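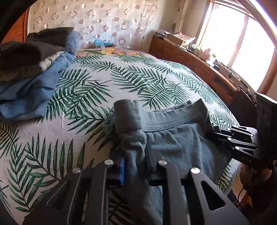 Issue 15, page 9

**Gripper withdrawn after jaws fail to let go**

Rimum has told customers to stop using one version of its hand-held gripper, after several of them reported jaws that stayed shut when the trigger was released. The notice went out in July. It calls the fault "a delayed return" and says the risk of injury is low.

That depends on who is asked. Beatriz Esteves, who runs clothes-folding sessions for the training firm Veltum, had a finger held between the pads for 20 seconds while she was straightening a shirt collar. She was bruised, and finished the shift with her other hand.

"They asked me if I'd been pulling too hard," she said. "It was a sock."

Rimum blames lint in the linkage and advises brushing it out after every 200 grips. Folding clothes by hand with a pair of grippers is slow, fiddly work, done on ordinary beds among ordinary bedding, and a tool meant for laundry might be expected to put up with a bit of fluff.

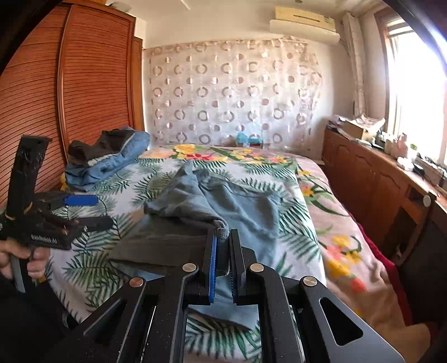
Custódio Barreto, a repairer in Cunha, doubts the lint story. He has opened 9 of the returned units and says the spring was weak in all of them, including two that were clean inside. Rimum has not said whether it changed its spring supplier this year, and did not answer when we asked.

Replacement parts are promised within 15 working days. Veltum says its sessions will carry on with an older version in the meantime. It would not say how many staff had reported trapped fingers.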